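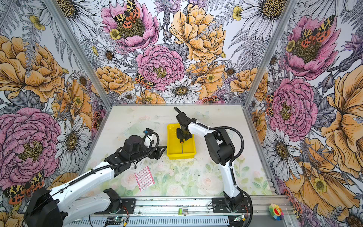 Randness cell back in service, with a new maintenance plan and old questions

October 31, 2018

The two-arm sorting cell at Randness is running again after 8 days off for repair, and its operator, Gurkilix, says the machine will now be looked after on a fixed schedule. It said much the same last time.

The fault was in the cabling. Both arms sit on one aluminium rail along the front of the table, and each carries its cable along the outside in black corrugated conduit. According to the repair note, a lead inside the conduit of one arm had worn through near the elbow, and the gripper dropped out whenever the arm reached across to the tray. Vrettos, which holds the service contract, replaced the lead and the conduit, then checked the small circuit boards by the arm bases and refitted the display in the middle of the rail.

Under the new plan the conduit is to be inspected every 1000 hours and swapped at 4000, whatever state it is in. Gripper fingers will be checked at the start of each week and the yellow parts tray put back on its marks before the arms are switched on.

It all sounds sensible. The trouble is that the first cable lasted well short of 4000 hours, and the note does not say why. If the arm is bending the conduit too tightly on the long reach, a new one will go the same way. Gurkilix says the path has been "softened" but would not say by how much, or whether the cell is slower as a result.

The table top has not been replaced either. It is scuffed and speckled with dark marks, and a fresh surface was on the list of work published in the spring. The operator now describes the wear as cosmetic. The flowered wallpaper on the three walls stays too.

Indetska, which pays for part of the running costs, has asked for a log of every stop over the next 2 months. That is a fair request – and more useful than another statement about uptime, a figure Gurkilix quotes often and works out in its own way. The log will be shared with Vrettos. There are no plans to make it public.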